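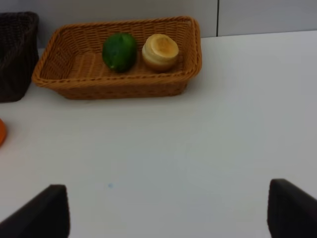
Dana Petrosky, Household Columnist

The first thing the organizer told me was that I owned too many lids. She hadn't been to my house. She says it to everyone, and she says that so far no one has called her back to argue.

She runs a small home-sorting business in Tollanton called Ganenine, a name she has stopped explaining, and she'd rather I used the business's name than her own. ("My mother reads your column. She has opinions about my kitchen.") We talked on the last Friday before the holidays, over coffee, at the white table where she tries out arrangements before inflicting them on clients. I wanted to know how a person gets paid to put things in baskets. She wanted to know why I'd brought a notebook with three pens clipped to it.

"One pen is a pen," she said. "Three pens is a drawer."

Her whole method, if you can call it that, comes down to two baskets. One is tall and dark. The other is shallow and tan, with a braided rim, and it's the one she talks about the way other people talk about a reliable car. The shallow basket is for things you'll eat soon. The tall one is for things you won't, or can't, or shouldn't.

"People buy one enormous basket and put it in the middle of the kitchen," she said. "Then it has bananas in it, and under the bananas there's a phone charger, and under the charger there's a permission slip from November. You've bought a very attractive hole."

I asked whether the sides really made that much difference. She looked at me as though I'd asked whether soup really needed a bowl.

"With a low basket you can see the floor of it from across the room. If there's a lime, you know there's a lime. Put the same lime in the tall one and you'll buy another lime on Tuesday. I've had clients with a whole grove down there."

She is strict about bread and fruit sharing a basket, which is to say she allows it, within limits. A roll and a piece of firm fruit can sit side by side for an afternoon. Anything that bruises gets its own arrangements. Anything with crumbs gets shaken out over the sink before bed. I asked what happens if it isn't, and she said, "Ants," and drank some coffee.

Her first baskets came from Sveinbjörnsson, the housewares store by the bus station that closes for lunch whether or not you're inside it. She paid 46 dollars for a pair and still considers it a lot. "They're sticks," she said. "Very nicely bent sticks." She has since owned cheaper ones and says the cheap ones teach you things too, mostly about splinters.

I had assumed the tall basket would be the easy half of the system. You have a thing, you don't want to look at the thing, in it goes. She says this is where most households come apart.

"A deep basket needs a job. If you tell me it's for dish towels, wonderful. If you tell me it's for 'stuff,' I'm going to turn it over on your table while you watch, and neither of us will enjoy it."

She has done this for clients. She did it once for her sister, at Thanksgiving, with guests present, and concedes that the timing could have been better.

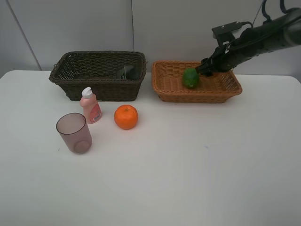 The two baskets on the sorting table. Lime in the shallow one, pink bottle out front.

Then there's the question of bottles. Every kitchen has them, standing around the sink like people waiting for a bus, and I asked where in a two-basket world a bottle is meant to live.

"Not with the food," she said, with some force. "I don't care how clean the outside is. I don't want anything that foams next to anything I'm going to bite."

In her view a bottle goes in the tall basket if it's short enough to stand up without peering over the rim, and under the sink if it isn't. The worst place is the table itself, where it'll stay until somebody moves it to set down a plate, and then it'll be on the windowsill until spring. When she sorts, though, everything goes out on the table first, bottles included. She likes to have it all standing in front of the baskets so that each thing has to be picked up and decided on. "You can't decide about something you haven't touched," she said. "You can only have feelings about it."

I told her that I keep my dish soap in a ceramic pitcher. She asked me why. I found that I didn't have a reason, and she let the silence go on for longer than I thought was kind.

Her own place is 397 square feet, kitchen included, and she says that has done more for her discipline than any book. There is no spare closet for a change of heart. Before this she worked in the parts department at Erko, where every bin had a label and the label was usually wrong, and she traces her distrust of labels to those years. She doesn't put them on baskets. If a household needs a sign to know where the bread is, she says, the bread is in the wrong place.

What about families, I asked, where one person sorts and the others simply live there?

"Then the person who sorts has to pick something the rest of them can do while holding a sandwich," she said. "No hinges, and no lids." We were back to lids. "A lid is a second decision. Your average teenager has one decision in him, and he used it on the sandwich."

She does take on small jobs over the break, mostly kitchens that have had relatives in them. Her calendar shuts on 31st December and opens again when she feels like it, which last year was a Thursday. The fee for a single room includes the conversation about lids. Baskets are extra, and she'll tell you to measure the shelf before you buy any, preferably with the shelf in front of you.

I went home and turned my own tall basket over on the table. There was a pitcher lid in it. The pitcher doesn't take a lid.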